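Leave the workbench in the library

The Brestness library branch has a workbench in its back corner, and the town wants to take it out. The plan went up on the notice board in May. The bench, the pegboard and the two vises would go, and the space would become four study booths with doors and outlets. I have read the plan twice and I think it is a mistake.

I should say where I stand. I live a short walk from the branch and I have used the bench for 5 years, mostly to fix chairs. I'm not a carpenter. I worked in payroll for McAlister until I retired, and before I started going to the bench I had never glued anything bigger than a mug handle. So I am writing as a user, and people who want booths are users too. They have a case, and I will get to it.

The bench came out of the old Fludari furniture works when it closed. The top is thick, and it has been cut, burned, stained and planed so many times that it dips in the middle. The town paid nothing for it. Up to 20 people use it in a good week, according to the sign-in sheet, and the sheet misses a few because the pen is usually gone.

The report that came with the plan calls this "low utilization." It compares the bench to the computer area, where people sign in for half an hour at a time. A person at the bench is often there for an entire afternoon. Regluing a chair means taking it apart, scraping the old glue out of the joints, fitting it dry, gluing it, clamping it and leaving it alone. If you count heads, that looks like one person taking up a lot of floor. If you count hours, the bench does about as well as anything else in the building after lunch. The report counts heads.

I don't blame the people who wrote it. Heads are easy to count, and the state form asks for them. But a form made to compare one library with another shouldn't decide what a corner of this one is for. Storytime does well by that measure, and it should. The local history shelves do badly by it, and no one has proposed getting rid of them, because most of us understand that a shelf can be worth keeping for the few people who need it badly.

The argument about cost is weaker still. The bench costs the branch almost nothing. Sandpaper and glue come out of a coffee can that people put money in. The booths are quoted by a company called Clarnutard, which makes office furniture, and the price does not include the wiring. I called to ask what happens when a door hinge fails after the warranty. The answer was that the door unit is replaced. I asked whether the hinge could be bought separately and was told it could not.

That is a small thing, but it bothers me. We would be removing the one place in town where a person can learn to fix a hinge and putting in furniture with hinges that can't be fixed.

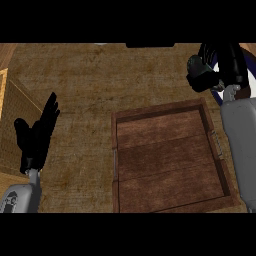 A worn wooden surface and a shallow wooden tray.

The stronger argument for the booths is noise and privacy. Silvana Magalhães made it well at the public meeting. She does job interviews by video because her apartment has thin walls and three children in it, and the library has no room with a door that she can use in the evening. She said she once took an interview in her car with the laptop on the steering wheel. I believe her, and I think the town owes people in her position a quiet room. An interview is worth more than a chair.

But I don't accept that the quiet room has to go where the bench is. The branch has a storage room on the east side that holds holiday decorations, a broken microfilm reader and the old card catalog. It has a door. It has an outlet. It would need a light fixture and a fan. When I brought this up, the reply was that the storage room would make one booth and the plan calls for four. Fine. Build one, see how often it is booked, and talk about the other three when it is full.

Danjuma Wike, who ran the shop class at the high school until it was dropped, told me he thinks we are having the same argument the school had. The class was expensive per student and the room could hold a computer lab. The lab went in. Now the students carry their own laptops, the lab is mostly locked, and the tools were sold. He didn't say it bitterly. His point was that a room full of desks can be set up again over a summer, while a shop that has been broken up tends to stay that way. The money to start over is hard to find, and so are people who know how to run it.

I think the same goes for the bench. It weighs so much that it came in through the loading door on rollers. If it leaves, it will be sold for the lumber or end up as a counter in a restaurant. The habit of going there will leave with it. Most of what I learned, I learned from whoever was standing at the other vise. A man showed me how to cut a dowel to length with a knife line first so the end doesn't splinter. I never got his name. You can find that in a video, I suppose, but I would not have known to look for it.

There are things wrong with the bench as it is. The hours are too short for anyone with a day job. The lighting is poor on the wall side. Sawdust gets into the large-print section, and the people who read there are right to complain. I would support a rule against power sanders, and I would support closing the bench during exams if the students need quiet. Those are reasons to run it better.

The comment sheet is at the front desk, and it has room for 36 names on each page. The first page had booths written next to nearly every name when I signed it. I hope some of the people who wrote that will walk to the back corner before the vote and look at what is there. The bench is open from 1 p.m. until closing, and the second vise is usually free.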